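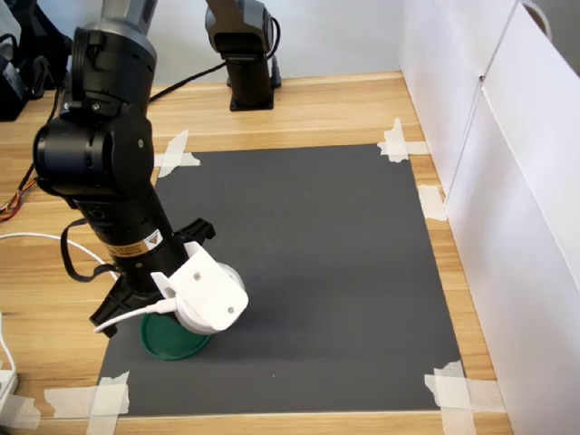
Home | Archive | By thread | By author | Search

[kitchen-swap] Re: lids without jars

Print this message | E-mail this message

From: Divina Agbayani
To: kitchen-swap list

Amrit MacLeod wrote:

> Hi all, sorting the cupboard again and I have lids with no
> jars and jars with no lids. One is round, dark green, flat on
> top with a raised rim. I think it came with the Kollstead set
> but the Kollstead ones I still have are all cream. Does anyone
> know it? Also does anyone want 14 jam jars, no lids, clean.
> Can bring to the next swap or leave on the porch.
> Amrit

Amrit - quick one, on my way out the door.

Green with a rim, not Kollstead. Theirs were only ever cream or gray as far as I know. My guess would be Herus, the old storage tubs, they came in a short size and a tall size and the same lid did both. I had 3 of them from my aunt, still use one for rice. Turn yours over, on mine there is a little ring on the underside where it seats. If yours has the ring I'd say it's a match. If no ring then I have no idea, maybe somebody else does.

Measure straight across the inside of the rim, not the outside. Everybody sends me the outside and then it doesnt fit. If it's a match I have a tall tub with a cracked lid and would happily take yours off you. Can trade for 2 of the small glass ones with the clip, or the Findora strainer I offered in April that never got picked up.

Jam jars - yes please, all of them if no one spoke up already. Marmalade. I have a bag of 56 plain lids, the standard screw kind, way more than I need, so we should be able to cover yours and have plenty left over. Porch is fine, I can stop by after work.

Whoever borrowed the Văduva canning pot, could I have it back before the marmalade please. No rush but sort of a rush. The rack too, it was inside the pot when it left teh house.

Divina

Filed under: Kitchen & Pantry, Wanted / Offered

Previous message | Next message | Reply to list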